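The Chair by the Window

I got the chair by the window because Katell quit on a Thursday and I was the one standing closest to it. That's how seniority works at our salon. I'd been out of beauty school since September, I had 84 paid haircuts behind me, and most of those were bangs.

Before that I swept. I swept for months, and I folded towels, and I learned to mix a toner without getting it on the phone. My instructor in Platville used to say you needed 500 heads before your hands stopped asking your brain for permission. I kept a tally in the back of my appointment book (yes, a paper one, don't laugh) and I was a long way off.

So the first morning in the good chair, in walks Selamawit Tefera. If you lived in our town you'd know the name. She ran the bakery for years, she taught half the kids to swim, and she had hair down to her belt that she hadn't let anyone cut since her wedding.

"Where's Katell?" she said.

"Gone to Inex," I said. Inex is the big place out by the highway with the free parking and the cucumber water.

She looked at me, and then at the chair — a long look, like she was pricing it — and she sat down.

"Take it to here," she said, and put the side of her hand against her jaw.

I asked if she was sure. I asked again while I was combing it out. I asked a third time with the scissors open and she told me that if I asked once more she'd drive to the highway and drink the cucumber water.

I braided it first, tied it off at both ends, and cut above the top tie. It took longer than you'd think. Hair that thick crunches, and I could feel it all the way up to my elbow. When the braid came away I didn't know where to put it, so I just stood there holding it like somebody's coat.

"Oh," she said, and rolled her neck around. "Oh, that's so light!"

Then she started to cry and so did I, and Mr. Kwok, who owns the place and has never once left the register during business hours, came over with the tissues. 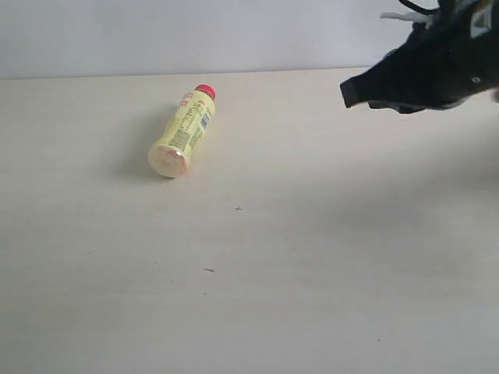 Closing Time

I fixed the back twice after lunch. She'd gone home by then and come in again, because the left side was longer than the right, and she was very nice about it. I wasn't nice about it. I went over that neckline until it could've been drawn with a ruler.

She tipped me 30 dollars and left the braid on my station, wrapped in a bakery bag. She said her granddaughter would pick it up.

When I'd swept up and put the combs in to soak, I opened the appointment book to the back page and made my mark. Eighty-five. Then the phone rang, and it was a woman asking if we had the girl who'd done Selamawit, and could she come in Saturday.

I told her ten o'clock.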